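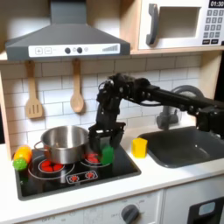

The play kitchen counter, with the pot on the left burner and the shapes out for a cooking session.

Hello from Pliltstead! I promised you a proper update on the play kitchen before the November meeting, so this is me keeping my word (nearly on time, too). The short version is that the counter is in, it gets used constantly, and we have a little of your money left.

Your grant was $3,456, and most of it went on the kitchen unit and the delivery, with Rilico knocking the fitting charge off when they heard what it was for. We went back and forth on the counter color for far too long. White won, and I'm glad, as the yellow and green blocks really stand out against it and so does the black cooktop. The white tile behind was my own idea and I will happily take the compliments.

The pot is the favorite so far. It's a steel one with a rolled rim, and it makes a wonderful clang, which the parents have mentioned. The corn gets cooked at every single session - I have been served more corn since we opened than in the rest of my life put together.

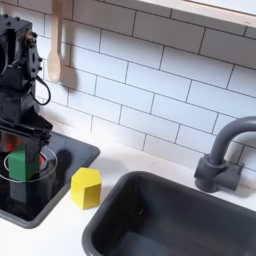
How the sessions are going

We run 2 sessions a week, with 9 children at the most in each. I'd hoped to take more, but the counter gets crowded and everybody wants the stove at once. The burner rings have been a great help there. We tell the children that whatever is cooking goes inside the ring, and even the youngest ones picked that up very fast. From there it's a short hop to talking about inside and outside, next to, in front of, and all those small words our families asked us to work on.

The blocks were meant for the building corner and have moved into the kitchen for good. Green is usually soup or a cake. The yellow one with the flat sides changes from day to day, though cheese is popular. I've stopped carrying them back to their box!

What I'd change: the stove top is very shiny and shows every fingerprint, so wiping it down is now the last job of each session. The sink is nice and deep, and small things vanish into it. We've asked Dranow for a price on a lift-out tray, and I'll send that along when it comes.

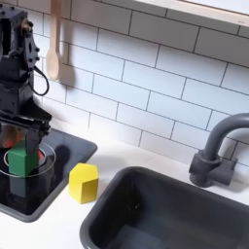

Pliltstead Play and Learning Team

Money next, as I know you'll want it for your file. There is $100 unspent. With your okay I'd like to put it toward more pretend food, mainly fruit and bread, from the Kołodziej catalog. The tray would have to come out of our own budget, and that's fine.

Our plan for the new term is a third session, later in the afternoon, for families who can't get here before work finishes. The room is free then and two parents have already asked me for the start time. I still need to settle the staffing, so please don't announce it yet - I'll write again as soon as I have a yes.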